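Subject: Re: [grurnley-tidy] plastic bags, where do they all go??

**From:** Perla Escobedo
**Date:** Sat 17 November

Ingegerd Björklund wrote:

> I have a drawer full of bags inside a bag inside another bag. Every time I open it something slides out the back and the drawer won't shut. I fold the paper ones and that works fine, but plastic just springs open again. Does anyone really fold theirs, or is that only people with a lot of free evenings? Also, do you keep the clear ones? I never know what to do with those.
>
> Ingegerd

Hi Ingegerd, hi all,

Yes, I really fold them, and I love it! I put it off for years because I thought it would be fussy, and now it's my favorite job of the whole weekend. The trick for me was to stop doing it standing at the kitchen drawer. I take everything to the bedroom and use the bed, so there's space to spread out and I'm not chasing bags across a slippery counter.

Start by emptying every single one. I can't tell you how many receipts and twist ties I've found (and once a perfectly good pair of socks from Kellow, still on the card). Then sort by how the plastic feels, which sounds odd but makes the folding so much quicker. Crinkly ones go together, soft ones go together, and the clear ones get their own pile. 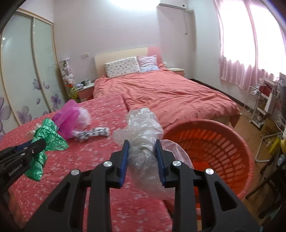

For the crinkly ones, lay the bag flat, smooth it from the bottom up toward the handles so the air gets out, and fold it lengthwise into a strip. Then fold the strip up in triangles, like a paper football, and tuck the handles in at the end. They stay shut! Lâm Trịnh showed me that on this very list two winters ago and I've never gone back.

Soft, stretchy bags won't hold a triangle no matter what you do. I roll those and stand them up in a shoebox.

As for clear ones, I keep 5 and no more. They're wonderful for packing because you can see what's inside without opening everything — I use them for chargers, swimsuits and the kids' hair things. Anything with a hole goes straight out.

Tzu-hsuan, you asked last month about cloth bags and pouches. I roll those too, long and fairly tight, and lay them along the side of the box. Much nicer than a heap, and the patterns show, so I can grab the one I want.

My whole collection now fits in one shoebox with room for a roll of tape. Ingegerd, do try it on one handful first and tell us how you get on. And if anybody has a good way to fold those big stiff bags that bedding comes in, please share, I've got three of them and they beat me every time.

Perla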